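Trundgate Makers and Menders
Minutes of the September general meeting
Meeting opened at 7:05 p.m. in the back workshop. Quorum met.

1. Minutes of the last meeting
Approved with one change. The item on the drill press should say the belt was ordered, not replaced. The belt has now come in and is on the shelf above the press.

2. Money
The account stands at $3544 after the insurance payment. Dues for the quarter are in except for four members, who will get a reminder. The meeting agreed to keep $2000 untouched as a reserve for the winter heating bills. The refund from Echeverría for the wrong table saw blades has been received.

3. Parts kits for the school fair
We have promised 60 kits. The bags are filled and labeled. Still missing are the instruction sheets, which need a second proofread. The step on gluing the axle was unclear to two people who tried it at the last open evening, and it will be rewritten before printing. Printing will be done at Stivmont if their price is no higher than last year.

4. Boxes and packing
Most of the discussion was on this item. The flat box blanks take up more room than expected. They had been stacked upright behind the lumber rack, where the lower corners got bent. It was agreed to store them flat on the top rack from now on, with nothing heavier than the paper rolls on top of them.

Several members asked that boxes be folded one at a time on a clear stretch of table. Last year they were folded ahead and piled by the door, and some were crushed before they were filled. The suggestion to buy smaller boxes was voted down, 9 to 3. The smaller size will not take the kit bags without folding the instruction sheets twice.

Packing order was settled as follows:
Open the blank out flat and press the creases.
Fold and tape the bottom, two strips.
Kit bags in first, then sheets, then the padding.
Leave the top open until the count has been checked against the list. 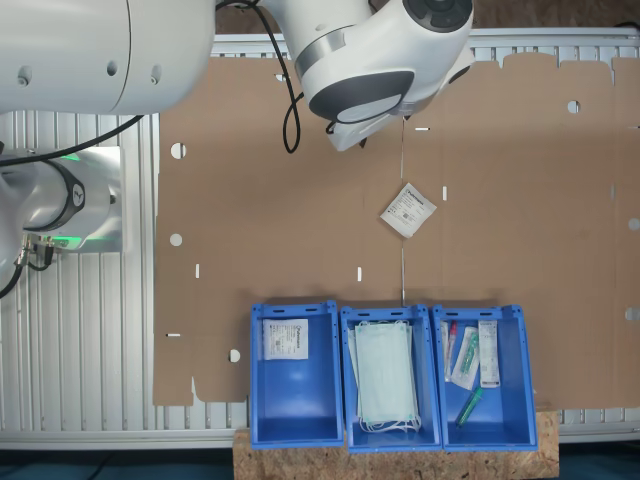
There was a question about tape. The paper tape is cheaper but did not hold on the last batch in the cold hallway. We will use up what is left of it on the inside seams and use the plastic tape for the bottom. One carton of plastic tape to be ordered, limit $40.

Bins are to be emptied at the end of each packing session and put back in their places. Screws and offcuts were found in two of the kit parts bins last month and it took most of an evening to sort them out.

5. Floor and door
The quote from Zetier for the workshop floor came to $2169. Members felt this was too much for one year. We will ask for a price on the half by the sink only. The side door still sticks. A member offered to plane the bottom edge before the next meeting.

6. Other business
The coffee maker leaks and should be unplugged after use. The lost and found box will be cleared out at the end of the month. Anyone missing a blue tape measure or a pair of reading glasses should look there first.

Next meeting same time, back workshop. Please bring back any borrowed clamps.

Meeting closed at 8:40 p.m.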